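Search the minutes Search Clear

Skitell Play Library
Minutes of the meeting of 10 September 2025
Held in the back room at Pawłowska

Present: Nadège Pichon (chair), Ksawery Mazurek, Telma Espinoza, Tài Đoàn, Zdzisław Sadowski (minutes)

Apologies: none received.

1. Minutes of the last meeting

The minutes of the April meeting were read and accepted with one correction. In the point about the shelf for board games it was written that Tài would "remove" the shelf. He asked that it should say "move." The shelf is now on the wall next to the coat hooks and stays there.

Ksawery asked if the promised list of missing puzzle pieces was ready. It is ready but not printed. He will send it to everybody by e-mail.

2. The play kitchen

This point took most of the evening.

Telma reported that the play kitchen is the most borrowed group of things in the library, and also the group which comes back in the worst order. Families take home a bag with a tray, a cup and a few vegetables, and the bag returns with other vegetables, or with the correct vegetables and somebody's own spoon. She does not think that the families are careless. The labels on the bags say only "kitchen, small" or "kitchen, large," and from this it is impossible to check what belongs inside.

It was discussed how a set should be described. Nadège proposed that each set has its own name and a short card with the contents in words. Tài would prefer a card with drawings, so that children can do the checking. Telma answered that drawings take a lot of time and that her drawing of a pepper was once taken for a frog. In the end both were accepted: words first, and drawings for the sets where somebody has the patience to make them.

Decided: a contents card goes into every kitchen bag. Telma writes the text and Tài makes the drawings for the small sets.

2a. The tray set

The first card will be for the set with the shallow tray, the speckled cup, the green pepper and the yellow piece. There was a longer talk about the yellow piece. In the old inventory it is entered as "yellow, other." Telma does not want to print this on a card. Ksawery suggested to ask the children what they call it and to use their word. Nadège had a doubt, as the word may change from one child to another. It was agreed to collect words until the next meeting and then choose one.

The cup is liked by everybody. Zdzisław asked if the speckles are to be mentioned on the card, because there is also a plain cup in the library and they are exchanged very often. Agreed, the card will say "speckled cup."

The tray is used at home for many purposes which have no connection with a kitchen (one father told Telma that it was a parking lot). This is welcome. The only request to families is that paint should not be put in it.

2b. The green pepper

Tài reported that small children often take the pepper for a cucumber or a pear, and he finds this a good reason to keep it in the set, because it makes them look and talk. Ksawery would like a red one beside it for comparison. Havus, where we bought vegetables before, sells peppers only in mixed bags, and in a mixed bag there is a lot of corn. We have enough corn.

Telma will ask if Havus can sell single pieces. If they refuse, the question is closed until next year.

2c. Washing

There was some disagreement on this point, and I try to write down both opinions correctly.

Nadège holds that all kitchen pieces must be washed after each loan, by us, also when the family says that it was done. Ksawery holds that this is too much work for the people at the desk and that a damp cloth is enough for pieces which look clean. Telma reminded that children put the vegetables in the mouth and that parents ask her about washing almost every time.

After the discussion it was decided as follows. Cups and everything food-shaped are washed in warm water with dish soap and left on a towel until they are dry all the way. Trays are wiped on both sides. Nothing goes back into a bag before the next morning. Ksawery accepted the decision but asks to have it in the minutes that the sink in the back room drains slowly. It is hereby in the minutes.

3. Place for the trying table

Families asked if they can see a set laid out before they borrow it. At present the bags hang closed on the rail and one has to untie them, and then they are not tied again.

Tài proposed a table where a set can be laid out loosely, with space between the things. He tried light and dark surfaces at home with his daughter and found that a dark tabletop is better for toys in clear colors. Green and yellow can be seen from the door. White and gray things are also fine on it. Brown wooden animals get lost, but they do not belong to the kitchen.

Nadège asked about dust, which is visible on dark surfaces very quickly. Tài agreed that it needs a wipe every day.

Telma would like something calm behind the table. The shelf with the puzzles is very colorful and the eye goes there first. A black curtain was suggested, and Zdzisław was against it at the beginning, because he was afraid it would look like a theater or a funeral. The others thought that with the toys in front it does not look sad. He withdrew the objection.

It was further discussed how to lay the things out. Tray on the left, where most children begin. Cup near it. Vegetables on the other side with free room around them. Ksawery said that no child will keep this order longer than a minute. This is correct, and the order is only for the morning.

Decided: the trying table will show one set at a time, and the set is changed every two weeks. Telma keeps the calendar for it.

4. Bags and boxes

The cotton bags from Flanik are worn out at the strings. Zdzisław brought a sample of a box with a lid, also from Flanik, which closes well but takes more place on the shelf. The tray does not fit in it flat. Standing on its side it fits, but then the lid must be pressed, and Telma does not want that children press it and pinch a finger.

Nadège is for new bags in the same size. Ksawery is for boxes, but larger. The price was compared for an order of 25 pieces, and the bags are clearly cheaper.

Voted: bags, with Ksawery against. The old bags are kept for the loose train tracks.

Tài asked that the new strings should be of one color for the small sets and another color for the large sets. Zdzisław will ask Flanik if this is possible without extra payment.

5. Things without a home

There is a crate under the window with pieces which were returned alone. Telma looked through it before the meeting and believes that there are some 100 pieces in it, most of them food. A few could be identified during the meeting: the lid of the blue pot, half of a bread roll, and the handle which we had looked for since spring.

It was proposed to keep one evening for sorting the crate. Everybody who has time comes, and there will be soup. What cannot be connected to a set after this evening goes to the kindergarten across the yard, if they want it. Nadège will ask them before, so that they do not receive a crate as a surprise.

Ksawery wishes to keep the wooden egg for himself if it has no set. No objection.

6. Other matters

The lamp over the desk is flickering again. Tài has a spare bulb and brings it.

A grandmother asked if the library can be open at lunch time. It was thought that this is too difficult now. Telma will write her a friendly answer.

Zdzisław asked that people do not write on the inventory pages with pencil, as he cannot read it in the evening light.

Next meeting: same room, the day will be sent by e-mail.

Tasks

Telma: text of the contents cards, question to Havus, calendar of the trying table, answer about lunch time
Tài: drawings, bulb
Zdzisław: order of bags and question about strings to Flanik
Nadège: kindergarten
Ksawery: list of puzzle pieces, somebody to look at the sink

The meeting was closed at six in the evening.
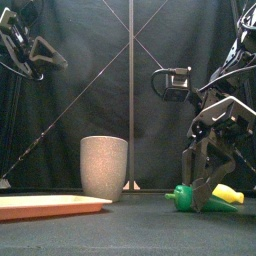
Reading time: 7 minutes

Tray set on the dark tabletop, with the speckled cup, the green pepper and the yellow piece (see point 2a). Words for the yellow piece can be left on paper at the desk until the next meeting.

Written by Zdzisław Sadowski, read and accepted by Nadège Pichon.

2 comments · 6 shares

Contact · © Skitell Play Library · Back to top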